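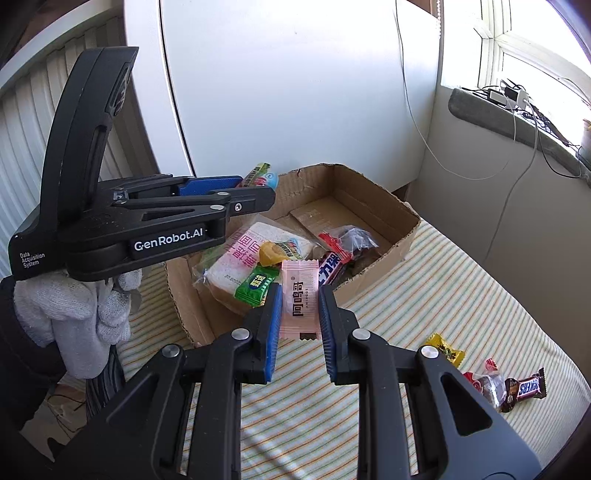
Papers > Domestic Storage > Open Boxes and Mixed Snacks > Section 4

Abstract Methods Results Discussion References Next

4. Results: how snacks are kept in open boxes

4.1 The box as a storage place

In the Irness households, the most usual place for snacks was the box in which some other goods had come to the home. A cupboard was often available in the same room, and many families kept rice, oil and tins in it, but the small sweet things stayed in cardboard. We recorded 200 such boxes. In the interviews the families did not call them storage. They said "the box" or "the snacks", and the same word was used for the container and for what was in it.

The boxes in our material are of different sizes, but they were treated in a similar way. Once a box is opened, it is seldom closed again. The flaps are folded down on the outside, where they do not disturb the hand, and after some time they become soft at the fold. The rim also suffers. Figure 4 is typical in this respect: the brown box stands open with its flaps folded down, and the edges along the rim are torn. We took the condition of the rim as one of our four signs of use, together with the softness of the flaps, the presence of crumbs and the presence of empty wrappers. The rim was the easiest of the four to judge, and the two coders disagreed on it less often than on the others.

Figure 4. Open cardboard box with mixed snacks. Sliced bread lies on the left side, and a chocolate bar lies diagonally in the center. A pale pink wrapped candy is held above the striped fabric in the foreground.

4.2 What is put together

The boxes contained 1238 packages in total. We had expected that families would keep bread apart from candy, as bread is eaten at meals and becomes stale faster. In the Evangelista district this was mostly so. In the other districts it was not, and sliced bread in its bag was often found directly among sweets. When we asked about it, the answers concerned the time of eating. Bread that is eaten in the afternoon by children was considered a snack, and it went to the snack box. Bread for breakfast stayed on the kitchen counter, even if it was from the same shop and the same shelf.

In Figure 4 the bread is in a clear plastic package, and its white label has large pink printing. Near it there is a candy in a green wrapper with white letters, and a small yellow round item with a green label strip. The chocolate bar has a wrapper in red, white and purple. Almost every thing in this box is packed by its maker, and the color of the wrapper does the work which in a cupboard is done by the place on the shelf. A person who looks for chocolate does not need to remember where it was put. It is enough to know the wrapper.

The exception is the dark bag. Next to the chocolate bar lies a crumpled plastic bag, dark and translucent, with something brownish inside. From our photograph we cannot say what the contents are, and we coded it as "unidentified". Bags of this sort made a difficulty in the whole study. They were common for goods bought by weight, and the people of the house usually knew the contents from memory or by touching the bag. A visitor had to open it. For this reason we kept the category "unidentified" in all tables, although one reader of an earlier version advised us to remove it.

4.3 Kinds of wrapping

Of all packages, 894 were wrapped in flexible film or a plastic bag. The rest were small cartons, jars, tins and paper bags. Flexible wrapping changes the order of a box in a simple way: such packages do not stand. They lie on each other, they slide when one of them is taken, and the heavier ones come slowly to the bottom. Cartons can be put in a row, and in boxes where cartons were the majority we did often see rows.

Single candies need a separate remark. Many of them have serrated ends, as the pale pink one in Figure 4, which carries the characters 阿呜哥 along its length. The serrated end helps in opening, but it also offers a thin flat part which can be caught by two fingers when the candy is deep between larger packages. Participants reached for this part often. With round items there is no such part, and they were more often pushed to the wall of the box first and then lifted along it.

4.4 Reading the front side

We also noted whether the product name could be read from above without moving anything. This was the case for more than 700 packages. The result was higher than we had thought, considering that no family told us that they arrange the fronts on purpose. We see two possible reasons. The first is that large printing is now usual on cheap snacks. The chocolate bar in Figure 4 has the characters 巧克力棒 (chocolate bar) in such a size that they remain readable although the bar lies at an angle. The second is that many wrappers have the name on both sides, so it is of little importance how the package falls.

The Gitamura scheme, which we used for coding, allows only "front up" and "front down". For candies with the name on both sides this is not suitable, and we added the value "both". In the Janik report, where the same scheme was used without change, these items were probably counted as "front up", and the two sets of results should be compared with care.

4.5 Refilling

Most families refilled the box from above, on what was already there. Only a few took the old packages out first. The older bread was then under the new bread, and in the October visits we found several bags at the bottom which the family had believed to be eaten. When the box became too weak at the corners, everything was moved to another one, and it was at this moment that old items were found and thrown away. The life of the cardboard therefore sets the time of cleaning in many homes. We return to this point in Section 5, where the boxes with a fabric lining are treated separately.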